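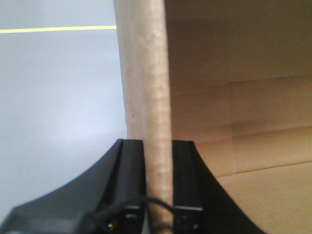
Why does a column hold more weight standing up than lying on its side?

Standing up, the load runs down through the whole wall of the tube, and every part of the wall shares it. Lying down, the load lands on a thin strip along the top and the tube only has to flatten to fail.

Unit 4 handout: Columns and buckling
Introduction to Structures, Gourlay Hall, lower lab

Read this before the lab session. Bring a ruler marked in millimeters and a calculator. The lab report is due 9th May, on paper, in the tray outside the lab.

1. Two ways a column fails

A short, thick column fails by crushing. The material is squeezed until it gives way. Cut a one-inch piece off a cardboard tube and stand on it, and the wall will wrinkle and fold, usually near one end.

A long, thin column fails by buckling. It bows out to one side and then folds, and the load that does this can be far below the load that would crush it. Press down on the end of a plastic ruler with your palm. It bends sideways almost at once, although the plastic has not been damaged. Let go and it straightens.

Most columns in real buildings fall between these two cases. For this unit we treat them separately.

2. What buckling depends on

Four things go into the buckling load:

The stiffness of the material, written E.
The shape of the cross section, written I (the second moment of area).
The length of the column, written L.
How the ends are held, written K.

The formula is

P = (pi squared x E x I) / (K x L) squared

Strength does not appear in it. Two steels with very different strengths have nearly the same E, so a slender column made from the stronger one buckles at nearly the same load. Students lose points on this every term.

Length is squared. Double the length and the buckling load drops to a quarter.

3. End conditions

Use these values of K for the lab and the test.

Both ends pinned (free to turn): K = 1.0
Both ends fixed (not free to turn): K = 0.5
One end fixed, one end pinned: K = 0.7
One end fixed, the other end free: K = 2.0

A flagpole is the last case. A fixed end is hard to get in practice. A tube taped to a table is closer to pinned than to fixed, because the tape stretches. If you are not sure which case you have, work it out with K = 1.0 and say so in the report.

4. Cross section

For a solid round rod of diameter d,

I = (pi x d to the fourth) / 64

For a hollow tube, work out I for the outer diameter and subtract I for the inner diameter. Material far from the center counts for much more than material near it. This is why bicycle frames and scaffold poles are tubes. There is a limit: if the wall gets too thin it dents locally before the column as a whole can buckle. Shells and thin walls are covered in Unit 6.

A column buckles in its weakest direction. A flat strip always bows across its thin side. For anything that is not round or square, find I both ways and use the smaller one.

5. Worked example

A pinned column at the Ardale footbridge is 3 m long. Its buckling load from the formula is 633 kN. The replacement design keeps the same section and end conditions but is 4 m long. Find the new buckling load.

Only L changes, so multiply by (3/4) squared, or 0.5625.

633 x 0.5625 = 356 kN

The design load is 344 kN. The new column passes, but the margin is very small and a real design would need a larger section.

6. Lab procedure

Work in pairs. Each pair gets three tubes cut from the same roll, in lengths of 200, 400 and 800 mm.

Measure the outer diameter at both ends and in the middle. Write down all three.
Stand the tube between the two cupped plates of the press.
Add load slowly, one small weight at a time.
Stop when the middle has moved 10 mm to the side. Record the load.
Sketch the bent shape, with the place of largest bend marked.

Do not reuse a tube that has creased. Keep fingers out from under the upper plate.

Plot load against 1 over L squared. Long tubes should fall close to a straight line through zero. The shortest tube may fall well below the line. Explain why in two or three sentences.

7. Problems

a. The column in section 5 is rebuilt at 3 m with both ends fixed. What is its buckling load?
b. A pinned column buckles at 821 kN. It is braced at mid-height so that it cannot move sideways there. What is the new buckling load?
c. A solid rod and a tube have the same weight, length and material. Which has the larger I, and why?

Reading: course reader, chapter 5, without the section on eccentric loads.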